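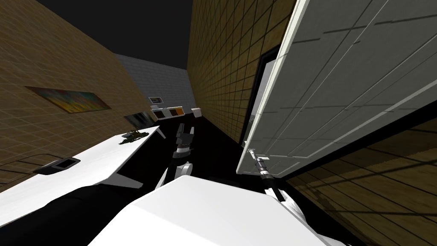

Home | Posts | Workshop | About

Setting up the two-armed thing in simulation, or what I did with my Wednesday

Reading time: 5 minutes

I have been sceptical about simulators for as long as I've been paid to look after robots, and I'm going to go on being sceptical, but I've now had to set one up properly and I should at least say how it went.

The job is the door job. Floler want a two-armed mobile robot that can let itself in and out of offices, and Rami Khasawneh at our end said yes before asking any of us. The real machine is still in its crate at Litstead waiting for a replacement wrist cable. So in the meantime we have the simulated one, in a simulated office with a white desk, a plant, a painting on the wall and a big white panelled door with a lever handle. The floor is solid black. I did ask if we could have a floor that looked like a floor and was told it was low priority.

What came out of the box

The model arrived as a bundle from Bradus, with a setup guide that stops halfway through the section on grippers. It loads. That is the nicest thing I can say for it. The arms loaded with their joints at zero, and zero on this machine puts both elbows inside the body. The physics engine took this badly and threw the whole robot through the ceiling.

If you have the same bundle, do this before anything else:

1. Open the start pose file and put in real joint angles for both arms. Don't trust the ones in the guide, they're for the older shoulder.
2. Turn off gravity and load the robot. If it drifts, two parts are touching that shouldn't be.
3. Turn gravity back on and leave it for a few minutes. Mine sagged on the left, and I traced that to a motor limit typed in with a digit missing.
4. Only then load the room.

I lost most of a morning by starting at step 4.

The camera

The robot's own view was the next thing. In our room the walls, the desk and the door all lean over as if the building were sliding into the sea. Úna Sheehan thinks the head mount is rotated in the model and wants to correct it in the file. I think it could just as well be the head joint holding an angle it was told to hold by some other script. We have each been completely certain about this at different times of day.

I'd like it settled before anyone trains anything. A policy will happily learn from a slanted room, and then you put it on a machine whose head sits level and it reaches for a handle that is somewhere else. People who sell simulators tell you to vary the camera angle on purpose so the policy gets used to it. Fine, but I would still like to know what angle I'm starting from.

Handles

With the right gripper sent up to the lever and the left arm stretched out into the room, it all looks very capable. I would ask you not to be impressed by a still. Black fingers at a silver handle tell you nothing about whether the grip would hold. The contact settings decide that, and the contact settings were nonsense. Friction on the fingers was set so high that I could have hung a van off them.

I turned it down until the fingers slipped, then up again a little. Then I did the same for the spring in the lever, which had been left at nothing at all, so the slightest knock opened the door. I've met a lot of office doors and none of them were that keen. Our test door at Noonan has a closer on it that fights you the whole way, and I've asked Gearóid Phelan to go over with a spring balance and get me a proper number. Until he does, what's in the file is my guess, and I've written GUESS next to it in capitals.

After that I left it running overnight and had 3,000 attempts by breakfast. It opened the door on 833 of them. Marina Karagiannis was pleased with that. I wasn't, mainly because I sat and watched a dozen of the successes and on two the forearm had gone clean through the door and pushed it from the far side. The forearm had no collision shape. It does now, and I haven't had the heart to run the count again.

Looking after it

There's a notion that a simulated robot needs no upkeep. I've kept a log for it since we got it, same as I would for a real one, and the log has 12 entries, which is more than the old palletiser had in its first month. Most are changes to the physics settings that somebody made and didn't mention. So the start pose file is locked now and you have to ask me. Alaric Blackwood has already asked me twice.

Would I rather have had the crate open and the cable fitted? Yes, every time. I can hear a bad bearing. I can't hear a wrong friction value. But the arm limits are sorted, the missing collision shape would have bitten us later on, and I know the start pose off by heart, so I suppose the week wasn't wasted.

The cable is due in December. I'll post again when the real one is on its wheels and I've found out how far off my handle spring was.

Contact | © Workshop notes, all rights reserved | Back to top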